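Last updated: December
5 comments · 2 shares

Gripper notebook, Morgan bench, simulation side

Well, I finally have a whole afternoon with no meetings in it and a full pot of coffee, so I'm going to write down everything I've been carrying in my head about the two grippers before I forget half of it (Laine, I know you're going to read this on the train, so hello, and please fix my spelling of Florkari wherever I've mangled it again).

Where we left off: the Trakeck hand had been running in the house layout with its default pads and the default friction, and it was doing fine on small things and making a mess of big ones. The Florkari hand was still sitting in its own folder with the joint limits upside down. That second problem is fixed, thank you Crescencio, and I owe you lunch. The first one is what I've been poking at since.

I set the grasp script to 30 tries per hand with the same start pose, same arm, same controller gains, and I left the wrist camera mount exactly where Leopoldo had it. I did want to move it! With the view pitched down this steeply the fingers take up a lot of room at the bottom, and anything large and pale gets so close to the lens that the depth estimate goes soft right when I need it. But if I change the mount and the hand in the same week I won't know which one helped, so the mount stays put for now.

What I keep staring at is the approach on the big white object. The right finger overlaps its lower part in the wrist view while the upright one lines up with the back post of the chair, and from that angle alone I really can't say how much clearance there is between finger and chair. The planner thinks there's plenty. I'm less sure, and I'd like to see the collision margin drawn on screen before I believe it. 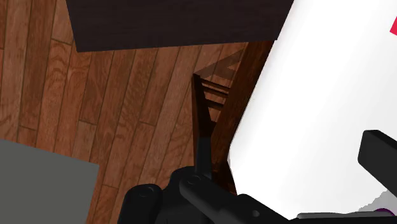 Gwawr thinks I'm worrying about the wrong thing and that the closing speed deserves my attention first, seeing that a hand this chunky carries a lot of momentum into contact and the controller only starts easing off once it feels something. Her suggestion was to halve the speed over the last stretch and leave the margins alone until we've looked at the contact forces. She may well be right. She usually is about contact, and I grumbled a bit and then went and added a slow zone anyway.

So, slow zone is in, set to 5 centimeters out from the nearest surface. First impressions, and please don't quote me yet: the Trakeck settles more gently and the force trace has lost that ugly double spike near the start. It also takes longer, which I don't mind in simulation but Hustis might when we move over to the real arm.

The glossy surfaces still bother me. When a big bright thing fills one side of the view, the edge finder latches onto the shading along the bottom and calls it a boundary. I tried turning the exposure down and lost the dark furniture completely, so I put it back.

To do, in no special order. Draw the collision margin. Run the Florkari through the same 30 with the slow zone on, then again with it off. Ask Leopoldo if the finger mask for the camera is per hand or shared, as the two hands surely don't block the same pixels. Back up the gains file before I touch it (I mean it this time).

Coffee's gone. Florkari run is started and I'll read the log in the morning.

H. Sorensen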